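Mattes Weidemann
Thread on the Memness surface-cleaning package, which we have had on evaluation since March. Quoted through Sarkutby, supplied as a software license plus a box of gripper pads. No arm included. You bring your own two-arm platform and they map it.

Mattes Weidemann
Short version for people who only read the first post or two: wiping is good, grasping the cloth is good, knowing when to stop is mediocre. License terms need work. Details follow.

Mattes Weidemann
What is in the box: 6 pairs of padded finger covers, a calibration plate, a sheet of test patterns to copy onto your fixture, and a USB stick with an installer that is already out of date. Download the current one. The release on the stick will not see a wrist force sensor on the second arm.

Mattes Weidemann
Install took most of a morning. The mapping tool wants joint limits in degrees and the payload in kilograms, but reads cable clearance in inches. This is documented on the last page of the manual. Put it on the first.

Mattes Weidemann
Test fixture is a bathroom vanity with a molded basin. I picked this over a flat counter on purpose. A flat counter tells you almost nothing about force control. A basin has a floor, walls, a corner radius, a drain fitting and an overhanging front rim, and the controller has to handle the change in surface normal at each one.

Mattes Weidemann
The soil pattern is their "ring and drip" layout: dark streaks in an uneven loop around the stopper, one line running down toward the front wall, a few separate drops off to the right. Cloth staged on the left ledge. This is the pattern their acceptance score is based on, so I used it for all scored runs. 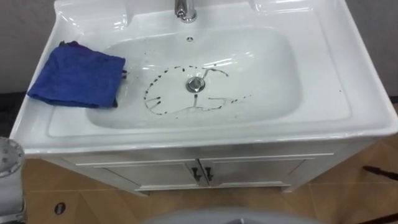
Nadiia Stelmakh
Does the score weight the area right next to the drain ring? On the Kuhlmann package we had, the planner kept a fixed standoff from any metal fitting and left a dirty halo every time. It still reported a pass.

Mattes Weidemann
@Nadiia Stelmakh It does weight it, double. There is still a standoff, but it is a parameter (fitting_margin) and you can set it to zero. Default is 8 mm. At default I get the same halo you describe. At zero it is gone, and the cloth sometimes catches on the stopper edge. Pick one.

Mattes Weidemann
Numbers. 493 scored runs, one cloth type, one fixture. I count a run as clean if the after-image shows no residue above their own detection threshold. First-pass clean: 71 percent. Clean after one automatic repeat: 88 percent. The brochure says 95 but does not say after how many passes. I have asked Sarkutby twice.

Mattes Weidemann
Where the failures are: mostly on the transition from basin floor to wall. The planner treats these as two patches with a seam between them, and the overlap on the seam is too small. Raising seam_overlap from 10 to 25 mm recovered most of it, at a cost of 26 seconds per cycle.

Mattes Weidemann
Specular surfaces. Glazed white under ceiling lights gives bright streaks on the rim and ledges, and the residue detector masks anything saturated. So the brightest parts of the ledge are never inspected. They are marked "not evaluated" in the log and counted as clean in the summary. That should be changed before anyone relies on the summary.

Mattes Weidemann
Workaround: capture from two head poses and merge. The package supports this, it is off by default, and the setting is under Diagnostics for some reason.

Mattes Weidemann
Cloth handling. This is the part I expected to be bad. The grasp planner does not try to keep the cloth flat. It takes a bunched grip near the middle and lets the rest hang, then estimates a contact patch from force readings and adjusts the path width. Crude and effective. Microfiber only so far. Cotton is on my list.
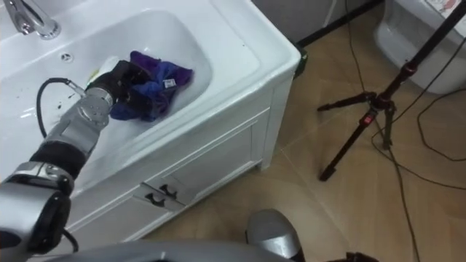
Mattes Weidemann
Contact force target is 12 N by default. On the basin floor it holds within 2 N. On the side walls the spread is wider, up to 5 N, mainly when the elbow is near its limit. If your base is mobile, moving it a hand's width closer to the fixture does more than any tuning.

Mattes Weidemann
Regrasp works. If the estimated patch drops under a threshold, the arm lifts, releases and picks again. I would like a limit on retries. The longest sequence I logged was nine regrasps on one cloth before I stopped it by hand.

Mattes Weidemann
Finger pads: wear is visible after 700 grasps or so according to the data sheet. I changed the first pair well before that, on account of a torn edge, and have no opinion on the figure yet. Replacement pads are priced per pair and they are not cheap. Skerkell sells a compatible pad at a lower price. The hole pattern matches. I have not tested grip on wet fabric with those.

Mattes Weidemann
Omid Shahbazi asked by mail if the package decides on its own when the cloth is too dirty to use. No. There is a pass counter and you set the number. The cloth change is also yours to script.

Mattes Weidemann
License. Per arm, per year, with an online check every 30 days. We run some machines on an isolated network, so this matters to us. An offline key exists but is only offered from the second year. Jana Wiegand is taking that up with the reseller, and I will add the answer to the thread when we have it.

Mattes Weidemann
Support has been decent. Ticket on the seam overlap was answered the same afternoon with a usable patch file. Ticket on the inches was closed as "by design."

Mattes Weidemann
Open items on my side: cotton cloth, colored basins, the two-pose capture as default, faucet base. The last one is excluded from the wipe area in the current release and I want to see what happens when I draw it in manually.

Mattes Weidemann
Config file with the non-default values (fitting_margin, seam_overlap, head poses, pass counter) goes up tonight after 8 pm. Use it with the current release only.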